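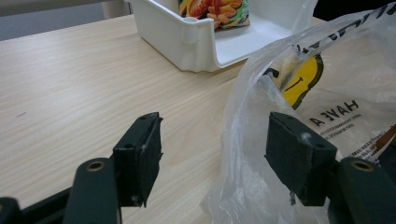
The table, with a snack already in the white tray and the bags still to fold.

Snack Table, Spring Edition

Posted 2020-05-09 by Wing-sze Tai
Filed under: Kitchen, Tidying, Small Projects

Hi again! If you were around for the pantry gallery in February, you know I've been trying to get our snacks out of the bags they come home in and into something people can reach into without an avalanche. This time I got as far as the table, and I'm pretty happy with it.

The white tray is the one I've been raving about to everybody. Rounded corners, so no crumbs packed into sharp little angles, and the front lip is low and open, so you can slide a packet out instead of digging for it. I bought it at Pangilinan, where it was sitting on a bottom shelf next to the drawer dividers, and I walked past it twice before I picked it up. It's plain plastic, it wipes clean, and I'd buy another one tomorrow if they still had them (they didn't when I checked, boo).

The colorful packet went in first to see how it would sit. I like having at least one bright thing in there, it makes the whole table look friendlier. Byung-chul thinks everything should be poured into matching jars, and maybe he's right for rice and beans, but I want to see the package! Half the fun of a snack is the package. Also I'd never remember which crackers were the spicy ones.

Then there are the bags. The shopping bag with the yellow circle is a good one, and you can read the "HAVE A" on it even with the clear bag lying all crumpled on top. I keep the printed ones for carrying things over to Wekesa's, and the clear ones get a second life holding clothespins, onion sets, odd screws, whatever needs holding. My folding method, for those who asked last time: flatten it, press the air out from the bottom up, fold it the long way in thirds, then roll. A clear bag fights you the whole way and crackles like mad, but it does go.

And can we talk about the table for a second? I love that pale wood. It has this fine streaky grain, and on a gray day it brightens up the room more than the lamp does. I rub it down with a damp cloth and then a dry one and leave it alone. Casimiro told me to oil it. I haven't decided - I'm afraid it'll go darker and I'll miss the beige.

Some bits people wrote to me about after the February pages:

Labels or no labels? No labels on trays. I tried, they peeled.

Where do the chips go? On the shelf above, in the Daltamon basket. They take up too much room for a tray.

Does it stay tidy? For a while! Kibet came over with his two kids and the tray was empty by dinner, so I suppose it was doing its job.

Next up is the drawer under the kettle, with the tea and the sugar packets and 16 soy sauce sachets that I can't bring myself to throw out. If you have a nice idea for soy sauce sachets, leave it in the comments, please. I'm open to anything that fits in a shallow drawer.

More galleries: Pantry in February / The Spice Shelf / Under the Sink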